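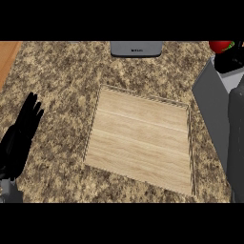

Careers & Studies > Calls for Participants

The Fasia group at Rindent is looking for people to take part in a study of how well robot skills learned in simulation match what a person would have done. Participants steer a simulated two-armed robot through short kitchen tasks, and we compare their runs with runs produced by a trained policy. A typical starting point has a square wooden tray on a granite counter between the two arms, the left hand open beside it and an apple up at the right hand. Your job is to put the apple in the tray. Other tasks use different objects and counters, and a few need both hands.

What we are testing
Our earlier result, from January, was that a policy trained on 36 human runs per task did nearly as well as one trained on 70, provided the runs came from several people. We want to know if this holds when the people have never used the system before. All the runs in January came from our own staff, who know the controls well and tend to move the arms the same way. We would like slower runs, odd grasps and changes of mind in the data - please don't practice beforehand.

What you will do
You will come to the Howells building for 3 sessions of 2 hours each. The first begins with a short lesson on the hand controllers and the headset. After that you work through a list of tasks at your own pace, with breaks when you want them. Failed attempts are kept and labeled as failures. They do not affect your pay. At the end of each session you fill in a short form on which tasks felt hard and why.

Who can take part
Adults with normal or corrected vision and full use of both hands. Left-handed people are especially welcome, as we have very few so far. You should not have worked with teleoperated robots or with our Sukeo control software. If headsets make you feel sick, this study is probably not a good fit.

Pay and data
You are paid per session, including any session you leave early. We record hand motion, controller input and the simulator state - no video of you and no audio. Runs are stored under a number and may be released with the paper.

To apply, write to Cadi Rees at the Fasia group by 2025-06-26. Give your age, which hand you write with, and the times of day you could come in.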